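Courses > Operations > Week 3 handout
2 comments | 3 shares

Batch size and setup time. Notes for Francine Bouchard's section

Setup = fixed cost per changeover. Bigger batch, fewer setups, but more stock sitting around.

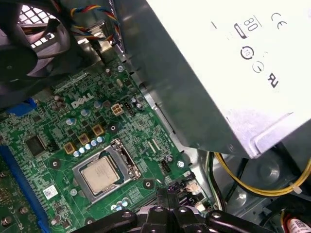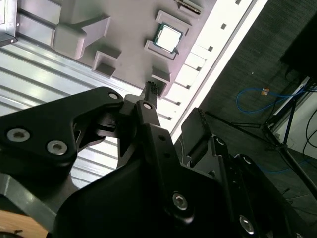
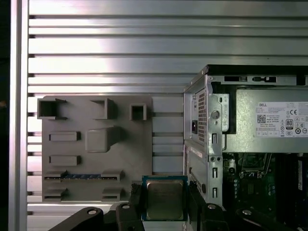
Fig. 1, left to right: Dell board in its case; gray tray; gray parts tray on slatted aluminum.

Ikwood case: order of 1000, batches of 300. Last batch is short, still pays full setup!! Know this for September.

Holding cost goes on AVERAGE stock, so half the batch. Poeple keep missing it.

Read Tavares case, 2 pages, bring qestions.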